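Kemside's holiday supper is back, and it needs tablecloths

I was halfway through my second coffee when Baiba Venckus rang to tell me the December supper is on again, and I may have squealed a little (sorry, Baiba). After two winters without one, the Kemside neighborhood supper returns to the Jilldale hall this month, doors at six in the evening, and yes, the cabbage rolls are coming too.

If you've moved here lately you might not know how it works. You turn up with a dish, you sit next to somebody you've only ever waved at across the street, and you go home three hours later with someone else's casserole lid. I've been going since I was small enough to sleep under the coats, and I still have a lid with LAU written on the bottom in marker. If it's yours, Lau family, come find me!

This year there's room for over 50 people, and the big change is the tables. The old paper rolls are out. Baiba wants real cloth on every one of them, the redder the better, and she's asking all of us to dig through our closets and lend what we've got. Quilted, embroidered, a bit faded, it's all fine by her. I've gone through my own linen drawer already and found one good cloth and one with a candle burn the size of a quarter, which I'm told can go under the bread basket. 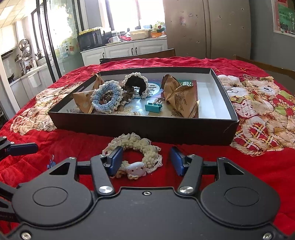 Red quilted cloth on the table.

I asked Edgars Strazds what he's cooking, and he talked for so long that I had to sit down on his front step. The short version is gray peas with bacon, a huge pot of it, plus a rye bread he starts two days ahead. He's also making a pea dish with no bacon this time, after my sister gave him a talking-to at the farmers market. Liis Ramanauskas is on beets. Last time her beet salad was gone before I got to the front of the line, and I've been sore about it ever since, so I plan on getting there early and standing very close to the bowl.

Desserts are wide open. We've got one honey cake promised and that's all, which seems thin for a crowd like ours, so if you bake, please bake! Pies travel well. Anything with whipped cream should go straight into the kitchen fridge, on the bottom shelf, and put your name on it.

Tickets are $20 a family, or nothing at all if you're helping set up (be there at four and wear shoes you can carry chairs in). The money goes toward the hall's heating bill, and if there's any left over it'll be put into the fund for new kitchen shelves. The fund needs $500 and the jar by the door is looking pretty healthy, though I'm not allowed to peek.

For the cloths, safety-pin a scrap of paper with your name and street to one corner and drop them at the hall any evening before the supper. Please iron them first if you can stand to. I can't, so mine will be the wrinkly one near the piano. Festive patterns are very welcome, and so are plain ones, and Baiba will be matching them up by size the night before.

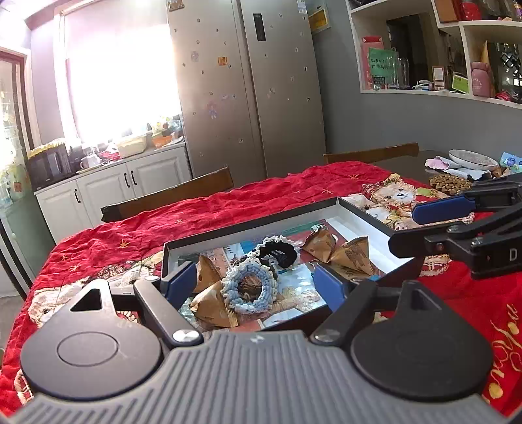 Getting there and parking

The hall lot has 32 spaces and they go fast. Street parking is fine on the bakery side, but leave the church driveway clear, as there's choir practice the same evening. Urmas Butkienė has offered rides to anyone who doesn't like driving in the dark, and you can leave your name for a lift on the sheet inside the hall door. Bring a flashlight if you're walking, too, the path by the creek is still missing a lamp.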